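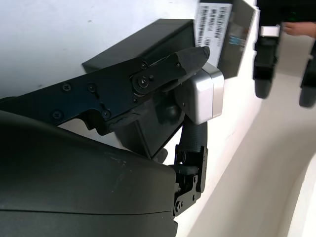

Trullbridge bench cell: gripper and wrist camera notes

Last edited 4/21/21

I look after this cell most weeks, so this README is really my own notes tidied up enough for someone else to use. It covers the gripper on the left arm. The right arm has the same finger pads but different wiring, and its notes are in the Usmont folder.

What's in the folder
- notes on pads, screws and pivots (this file)
- the wrist camera settings, one text file per arm
- the log, which I'd love you to fill in!

Before you touch anything
Park both arms, press the stop, and hang the tag on the switch. I also put a tray under the gripper (the screws are small and black and they bounce).

Finger pads
The pads are black rubber with a textured face. A bit of wear at the tip is fine and I leave it alone. If the texture has gone smooth, or the edge has started to lift, swap both pads together – a new one opposite an old one makes the grip pull to one side, and then you'll spend the afternoon blaming the camera. Spares are in the Flisen drawer, in bags of 10. Wipe the new ones with a dry cloth and keep the solvent well away.

Linkage screws
Go over the screws on the finger plates every 60 hours of running. I start at the back plate and work forward to the tip, just nipping each one up with the short driver. Please don't lean on it. I've rounded off more than 3 heads that way and drilling them out is no fun at all.

Pivot bolts
These want to be snug but free. Move the finger by hand with the power off: it should swing without catching and without any side play. If it's stiff, back the bolt off a touch, check the washer is sitting flat and try again. One tiny drop of the Diekmann oil, then wipe round it so nothing creeps down onto the pad.

Wrist camera
Take a test shot after any work on the fingers and compare it with the last good one in the log. The fingertip should land in the same place. If it's drifted, redo the hand calibration before recording anything.

Still to do
- cable clip on the left wrist, the current one is a zip tie
- print a fresh label sheet
- order two short drivers, as mine keeps wandering off to the Usmont bench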